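July
By Otis Crenshaw

The Turnlow Miracle

My aunt paid 2,000 dollars for a share in the spring at Turnlow, and she wanted me to come and see what she had bought.

"It cured Mrs. Okafor's hip," she said in the car.

"What was wrong with her hip?"

"It hurt."

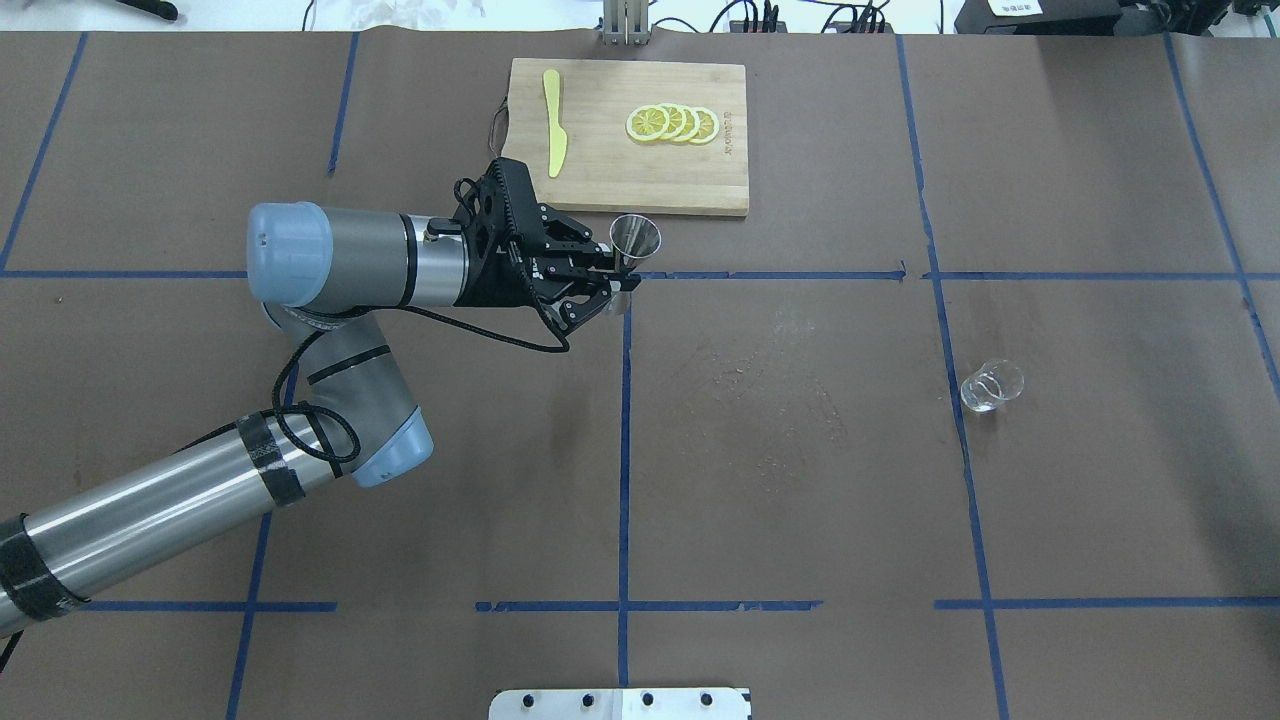

The spring came out of a pipe behind the old feed store. A man named Skemo stood next to it in a clean white shirt. He told us the water was 10 times purer than rain. I asked who had measured that. He said the state had, and then he said a lab had, and then he asked my aunt how she was sleeping.

"Like a child," said my aunt, who had called me at four that morning.

I followed the pipe up the hill while they talked. It went under a fence, past a dead pear tree, and into the ground beside a green metal box. The box had a lock on it and a sticker from the Turnlow water department.

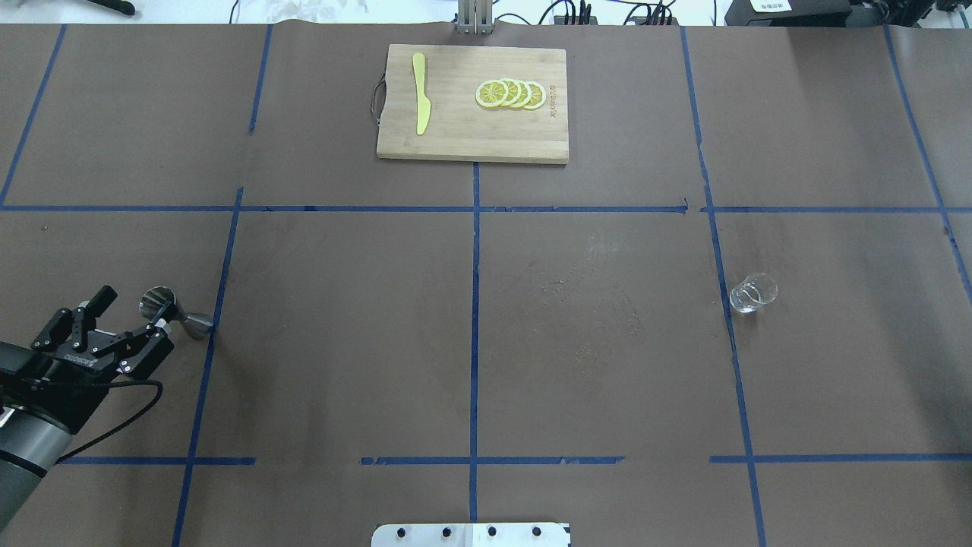 I stood there a while. It was hot and my shoes were full of burrs. Down below, my aunt was laughing at something, one hand on Skemo's arm - I had not heard her laugh since the funeral.

When I came back she had a cup ready for me. It tasted like her kitchen tap. It tasted like mine.

"Well?" she said.

"It's cold," I said.

She drank hers, then half of mine, and asked Skemo whether it would be wrong to put lemon in it. He thought that over for longer than it needed. 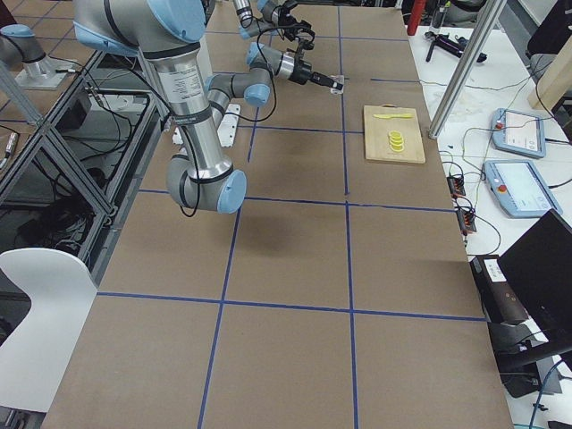 The long table, marked off in blue tape.

"Lemon is fine," he said. "Lemon helps it along."

So we went home with 13 jugs in the back seat, and every one of them leaked.
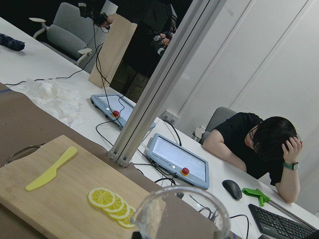 The Second Visit

She went again without me. Mrs. Okafor drove, bad hip and all, and I stayed home and wrote to the water department. I still have the letter. It needs a stamp.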